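From: Omolara Nwankwo
To: small-warehouse list
Subject: Re: [smallwh] Which hand truck for a short corridor?

Hello Abubakar and all,

On Thursday you wrote:

> We move boxes of printed cups from the store room to the packing
> room, 28 meters, one door in between. The old wooden dolly is
> finished. I am looking at a flat platform truck with folding handle.
> Is the steel deck too noisy? And do the cartons slide on it? My
> colleague in Clustville says to buy plastic and forget it.
> Abubakar

I can answer for the steel one, because we use this type in Kokwood since September. Ours has a diamond-plate deck and a U-shaped handle which folds down. The handle has black grip material on the curved part, and this is more important than I expected, because in the morning our building is cold and bare metal is not pleasant for the hands.

About the noise: yes, it is louder than plastic when you push it empty. With a load it becomes much quieter. Our floor is polished concrete, so it rolls easily. If you have tiles in the corridor, I would try it first before paying. 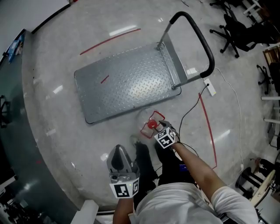
About sliding: full cartons stay well on the raised pattern. Light things are a different matter. Single cups and half-empty trays will walk to the edge when you turn, and then you spend your time picking up cups from the floor. We now put everything small in a closed box, also for ten steps of distance.

One more advice, which costs almost nothing. Mark the floor with tape. We use red, and the rule is that the truck has its own place and does not stand in the walking way. Before we had the lines, people left it in front of the door every day. Clean the concrete well and let it dry before you put the tape, otherwise the corners come up in the first week.

For the load, I never put more than 100 kilos, although the paper from the seller allows more. A stack of 400 cups weighs very little but it is high, and the person pushing must see over it. Please think about the height first and the weight second.

I bought ours from Potumska, a small dealer. They also had a longer model with a deck of 830 mm, but it did not turn well at our door. Did you measure yours with the frame, or only the opening? I ask because I made this mistake myself – the handle side needs some extra space when you pull the truck backwards.

If somebody on the list has the plastic type, I would like to read how the wheels are after one year.

Best regards,
Omolara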